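Prumance Open

The Prumance Open is a yearly esports tournament for teams of five, run by the league operator Inus. It is played online up to the quarter-finals and on a single stage after that. The finals take place in October.

Format

Entry is open to any team with a full roster and one named substitute. The first stage uses a Swiss system, in which teams with equal records meet each other and no pairing is repeated. A team is out after its third loss. Knockout matches are best of three, and the final is best of five.

Seeding is based on a rating kept by Inus. New teams start at 1475 points. A team that replaces three or more players between seasons returns to the starting figure.

Rules on pauses

Each side may call one tactical pause per map. Technical pauses are limited to 10 minutes - after that the referee may order a substitution or award the map.

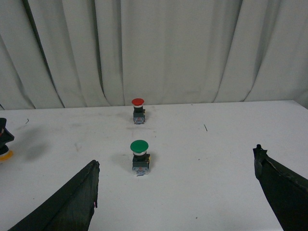 A disputed pause is reviewed after the map has ended, and the result stands unless the referee finds a breach of the rules.

Past finals

Restrepo and Aletti have met twice in the final, with one win each.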